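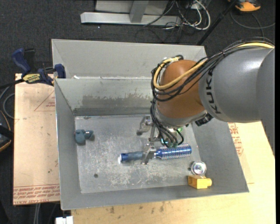
Bin picking cells: planning the second round of purchases
14 comments | 9 shares

The request window for automation equipment at Norkuswood closes at the end of January. Departments that intend to ask for a bin picking cell, or for parts to extend one they already have, should read the notes below before filling in the form. They replace the guidance from the previous newsletter, which covered fixed-position pick and place only.

What the budget line covers

A cell is costed as one item on the form but is bought as several. The arm is the largest single purchase and the one most often quoted alone. Requests that give only the arm price will be returned. The full line should include the arm and its controller, the gripper, the camera and its mount, the cable dressing, the bin and its support, guarding, and commissioning time. Esside and Catacutan both quote on this basis if asked to, though Catacutan lists guarding on a separate sheet and it is easy to miss.

In the last round the arm and controller came to 60 per cent of the total spend on a cell. The forms submitted at the start of that round had assumed a much higher share, and the difference was made up out of maintenance. We do not want to do that twice.

Payload and reach

Arms are being requested too large and too small in equal measure. Work out the mass of the heaviest part, add the gripper, the adaptor plate, the connectors and the length of cable carried beyond the wrist, and then compare the sum with the rating. The rating given on the front of a data sheet applies with the load close to the flange. A long part held well away from its centre of mass puts a far greater moment on the last axis, and the load diagram should be checked for that case. Attach the diagram to the form with your working point marked on it.

For reach, measure to the bottom far corner of the bin with the gripper angled to clear the side wall. The figure to the bottom centre is of no use. Two cells on the Cemis line can reach every part of the bin floor only when the wrist is near the end of its travel, and cycle time suffers for it.

Grippers

A linkage gripper with angular metal fingers will handle a wide mixture of shapes: long cylinders, rounded metal pieces, small blocks. It needs space beside the part to close, so items resting against a wall of the bin are the difficult ones. If your parts are all of one shape, a simpler parallel gripper is cheaper and quicker to service.

Budget for finger pads as a consumable. Four sets a year is the planning figure for a cell on single shift. Fingers themselves should be bought with one spare pair. Lead time on fingers from Esside is currently 6 weeks, and a cell without fingers is a cell standing idle.

Bins

Sheet metal with sloping sides remains the recommended pattern. The slope brings parts away from the edges and gives the fingers a little more room on the way in. Floors scratch and wear within the first months of use. Scratches do no harm to the parts we handle, but bright metal returns uneven light to a camera, so vision trials should be run on a worn bin as well as a new one. Ask the supplier for this in writing.

The bin must not move between one calibration and the next. During trials, bar clamps on a timber base are acceptable and cost very little. For production, request a bolted fixture with locating pins. It should be on the same form. Several departments have left it for a later round and then found that the trial arrangement had become the permanent one.

Cables

The dress pack is the item most commonly cut from a quotation to bring the total down. Please leave it in. External cables need enough slack to pass round each joint through its whole range, and they need to be held at fixed points along the arm so that the slack stays where it is wanted. Loops that stand well off a joint can catch on a bin wall or on guarding when the wrist goes in low. Have the supplier run the deepest pick in the programme, at full speed, before signing off the routing.

Connectors close to the gripper should be of a type that can be changed without removing the gripper from the wrist. The saving in downtime over a year is greater than the extra cost.

Arms already on site

Before asking for a new arm, check the shared equipment list. There are 2 arms at present without an allocated cell, both with controllers. Transfer between departments carries no charge apart from moving and recommissioning. An older arm with a new gripper and camera will meet the needs of most mixed-part trials, and the lower sum can be approved without going to the full panel.

Completing the form

Enter the cell as a single request with the parts listed beneath it. State the heaviest part, the longest part and the smallest part, with masses and dimensions. State the number of picks per hour the process needs, not the number the supplier has offered. Quotations must be valid to the end of March. If the supplier will hold a price only for a shorter period, say so in the notes box and the request will be taken early.

Forms go to the Norkuswood equipment office. Questions on payload diagrams can be sent to the same address and are normally answered within two working days.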